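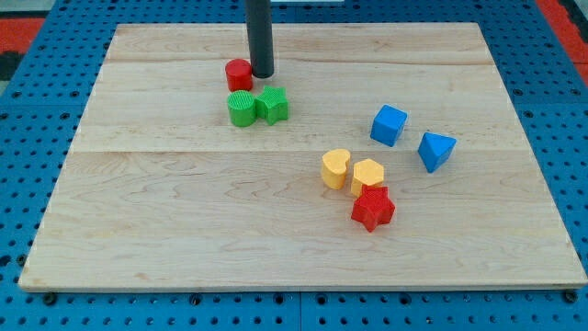 Gurkel Shape-Sorter Blocks: Review

Home Reviews Tables and Boards Blocks Contact

25 Feb 2020
By Jordan Hulme

Gurkel sells its sorter blocks without the sorter. The set is 18 pieces in a cotton bag, total weight 298 grams, meant as replacements for the blocks that go missing from a standard box or as loose pieces for tabletop work. I bought mine in July and have used them mainly for the second purpose, on a flat board, in short sorting and placing tasks with children.

Shapes and colors

The cylinders come in more than one color. I keep the red one and one of the green ones together, as they are close enough in size that color is the only difference that matters. That is useful for tasks where a child has to ignore shape and sort by color, or the reverse. The star has five points and is thick enough to pick up by its sides when it lies flat. In green it pairs with the green cylinder for same-color, different-shape work. The red and green are easy to tell apart on pale wood under ordinary ceiling light.

Surface

The top faces are textured. On the red cylinder the pattern is a fine crosshatch or ribbing. The green cylinder has ribs on top and fine vertical lines down the side, and the star has fine ridges. The texture gives a small amount of extra grip to dry fingers. It also holds crumbs and modeling clay. A dry toothbrush removes the crumbs. Clay needs warm water and a second pass with the brush, and the crosshatch takes longer to clean than the ribs.

Stability

A cylinder stood on its flat base stays put when its neighbor is slid up against it. Stacking is less good. Two cylinders hold, but a third placed off center will usually bring the stack down, and the ridges on the star do not line up with anything. The instruction leaflet does not mention stacking, so I have not marked the set down for it.

Fit

I tried all the pieces in two sorter boxes. In the older Wandar box every piece dropped through without force. In the Lultard box the star caught at the points and had to be pressed. Measured with calipers, the Lultard opening was tight by 2 mm at the widest point. Buyers who want replacements for that box should check the star opening first.

Work surface

The blocks slide easily, and on a bare perforated table they are a nuisance. The edge of a block can catch at a hole and tip. I lay a rectangular board of light-colored wood over our blue pegboard table and work on that. The board is jointed from planks, and the seams are thin enough that blocks cross them without catching. The grain is faint and does not compete with the colors. The board leaves a margin of pegboard showing on all sides, so there is somewhere to get a hand under it when it has to be lifted off.

Any flat board will do. Barbara Górecki, who tested the same set for us on a cork mat, found that the cylinders stood just as well but that the star was harder to slide.

Packaging

The bag is adequate. The drawstring on mine frayed by the fall and I replaced it with cord. There is no parts list, so a missing block is easy to overlook. Gurkel made 4,000 sets in the first run and says the next will include a printed card.

Verdict

Good color separation, usable grip, poor resistance to clay. Recommended for tabletop sorting. For use in a sorter box, measure the star opening before ordering.

Recent reviews
Lâm stacking rings, second version
Wandar sorter box, large
Lultard pegboard table: one year on
Cork mats compared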